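What Is a Peacekeeper?
A Drerker Kids explainer
8/9/25 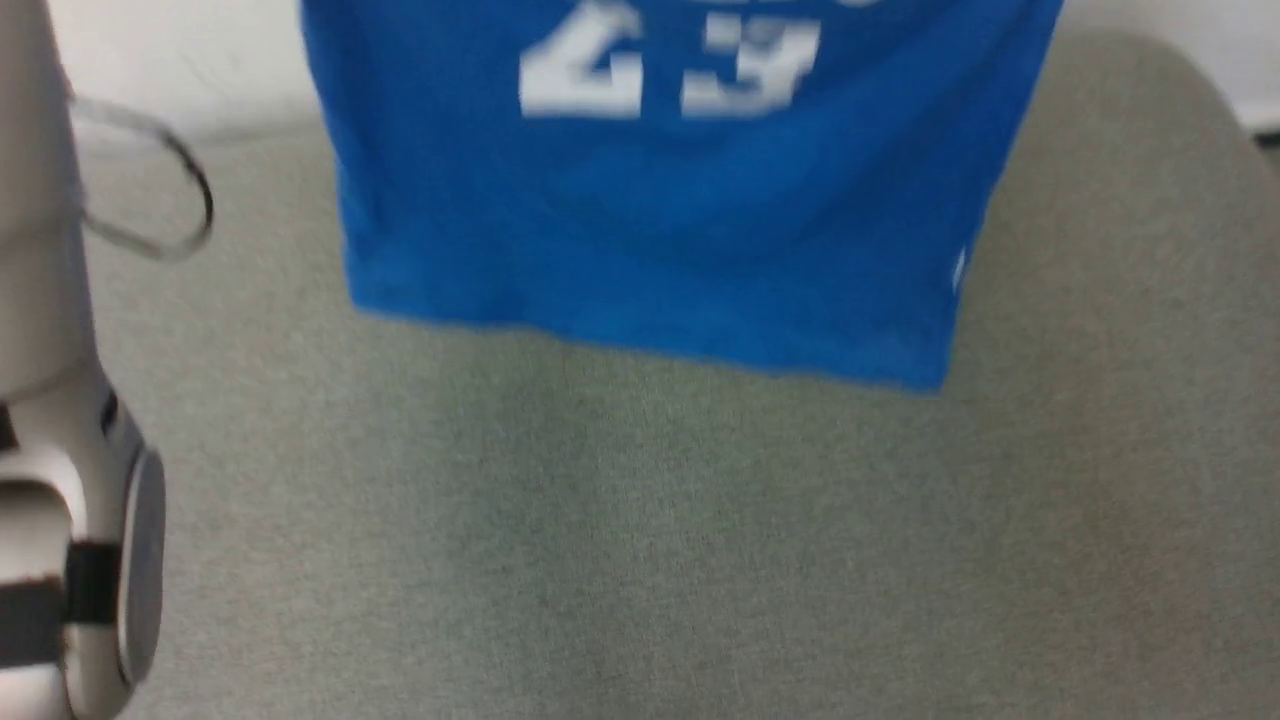

Sometimes two groups have been fighting and agree to stop. A promise to stop fighting is called a ceasefire. Keeping that promise can be hard. The two sides may not trust each other yet, and a small argument could start the fighting again.

Peacekeepers are people sent to help the promise last. Many of them are soldiers, but some are police officers, doctors, engineers or lawyers. They usually come from many countries and work together under one plan.

Who sends them?

Most peacekeepers are sent by the United Nations, or UN for short. The UN is a group that nearly every country in the world belongs to. A part of the UN called the Security Council votes on where peacekeepers should go and what they are allowed to do there. That set of instructions is called a mandate.

The UN does not have an army of its own. When the Security Council approves a mission, countries offer their own soldiers and police. The soldiers keep wearing their own country's uniform, but they add a light blue helmet or beret. That is why people sometimes call them "blue helmets."

What do they do all day?

A lot of the work is watching and writing things down. Let's make up a country to see how it goes. We'll call it Brellava. The north and the south of Brellava fought over a river valley. Now they have signed a ceasefire. Between them is a strip of land where neither side may bring weapons. A strip like this is called a buffer zone.

A team of 20 peacekeepers has a post near Ukell, a village beside the river. Every morning a few of them drive along the buffer zone. They look for new trenches, trucks that should not be there, or signs of shooting. If they find something, they write a report and talk to both sides.

Other peacekeepers in Brellava might:

help clear land mines from the roads
train local police
guard trucks that carry food and medicine
keep voters safe during an election

Can peacekeepers fight?

Peacekeepers can carry weapons, but they are supposed to use force only in certain cases. They may defend themselves. They may also defend their mandate, and many mandates tell them to protect people who live nearby. They are not there to help one side win.

There are three main rules. The main sides in the conflict should agree to have peacekeepers there. The peacekeepers must treat both sides fairly. And they must not use force except in self-defense or to defend the mandate.

Does it always work?

No. Some missions have helped countries stay peaceful long enough to hold elections and rebuild. Others had too few people, or a mandate that was not strong enough, and many people were hurt. Some missions last only a short time – others go on for decades. People in government still argue over when to send peacekeepers and who should pay for them.

Words to know

Ceasefire: an agreement to stop fighting
Mandate: the official instructions for a mission
Buffer zone: land between two sides where weapons are not allowed
Neutral: not taking sides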